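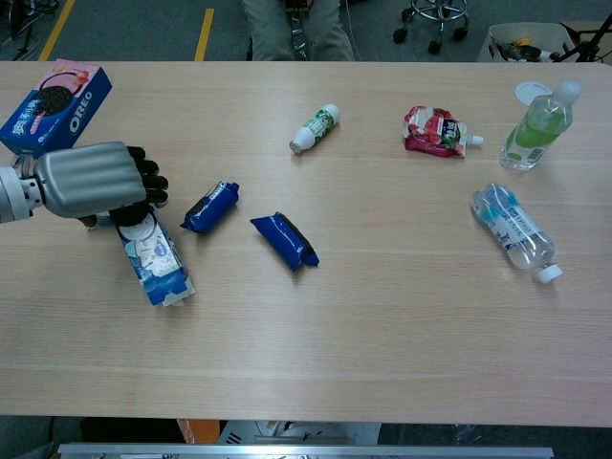
4. Preparing the Gronow scanner and entering your first products

In this section you connect the Gronow hand scanner to its base, join it to the Celtbridge stock program and enter the goods of a small kiosk, canteen or tuck shop. If you have bought the scanner together with a Femitz till, please read section 3 first and then come back to step 5 of 4.1.

You need:
the scanner and the base
the grey cable (supplied)
a computer with Celtbridge already installed
the licence card from the box lid
a few packets from your shelves, of different sizes

4.1 Connecting the base

1. Place the base on a flat and dry surface, away from the till drawer.
2. Put the small end of the grey cable into the socket under the base. Push until you hear a click.
3. Put the other end into the computer. The lamp on the base becomes orange.
4. Set the scanner in the base with the window looking down. Leave it there until the lamp becomes green. The first charge takes 8 hours.
5. Start Celtbridge and open Settings, then Devices. The scanner is shown in the list with the last four signs of its serial number.
6. Mark the scanner and press Join. You hear two short tones.

Note: If the list stays empty, take the cable out of the computer, wait until the lamp is dark and put it in again. Do not use the socket on a keyboard or on a screen. These sockets often give too little power for charging.

Caution: Do not look into the red light of the scanner and do not point it at the eyes of other persons or of animals.

Caution: Use only the supplied cable. A longer cable from another device may fit in the socket, but we cannot answer for damage which comes from it.

4.2 Setting the shop details

1. Open Settings, then Shop.
2. Type the name of the shop as it must be printed on the shelf labels. Long names are shortened after 96 signs.
3. Choose the currency. It cannot be changed after the first sale is booked.
4. Choose the tax groups. Many shops need only one group for drinks and one for food, but please ask your tax office which groups are valid for you.
5. Press Save.

4.3 Entering a product

Begin with a product which you know well, for example a packet of biscuits or a bottle of water. When you have done three or four of them the rest goes quickly.

1. Open Products, then New.
2. Take the scanner out of the base and hold it a hand's width from the barcode.
3. Press the trigger until the tone comes. The number appears in the field Code.
4. Type a name. Write first the kind, then the brand, then the size, so that similar goods stand together in the list.
5. Choose the sales unit: Piece, Pack or Weight.
6. Type the purchase price and the sales price.
7. Type the number of units you have on the shelf and in the store room together.
8. Press Save and next. The form becomes empty and you can scan the following product.

Note: The memory of the scanner holds 1,159 products. Celtbridge itself has no such limit. If you carry more products than this, choose under Devices which groups are sent to the scanner.

Note: On soft bags the barcode is often creased. Pull the bag smooth with two fingers, one at each side of the code, and scan again. If it is still not read, type the number by hand and press Enter.

4.4 Multipacks and opened boxes

A box which contains several small packets usually has its own barcode, and the small packets inside have another one. Celtbridge must know both, otherwise the stock becomes wrong after some days.

1. Enter the small packet as in 4.3, with the unit Piece.
2. Enter the box as a new product, with the unit Pack.
3. In the form of the box, press Contains and scan one small packet.
4. Type how many small packets are in a full box.
5. Press Save.

When you open a box to sell the packets one by one, scan the box and choose Open pack. Celtbridge takes one box out of the stock and adds the small packets to it.

If the small packets have no barcode of their own, print one under Labels, then Own codes. Own codes always begin with the figure 2, so you will recognise them in the list.

Caution: Do not stick own labels over the best-before date or over the list of ingredients.

4.5 Best-before dates

The use of dates is switched off when you install the program. To switch it on, open Settings, then Stock, and mark Ask for date. From now on the program asks for a date at each delivery. Type the earliest date if the cartons have different ones.

The list Expiring soon can be printed from the start page. It is sorted by shelf, then by date. In the Meireles edition of the program the same list is found under Reports.

4.6 Checking your entries

1. Open Products, then Check.
2. Go along the shelf from left to right and scan one piece of each product.
3. Compare the name and the price on the small display with the shelf label.
4. If something is wrong, press the yellow button. The product is marked and you can correct it later at the computer.
5. Put the scanner back in its base. The marked products are sent by themselves.

What the tones mean:
One short tone: the code is read and known.
Two short tones: the scanner is joined.
One long tone: the code is read, but the product is not entered yet.
Three low tones: the battery is nearly empty. Put the scanner in the base.

Note: The volume of the tones is changed under Devices, then Sound. When the sound is off, the scanner shakes shortly instead.

For deliveries and returns, continue with section 5.

Set-up guide for Gronow scanner, issue 2022-10-03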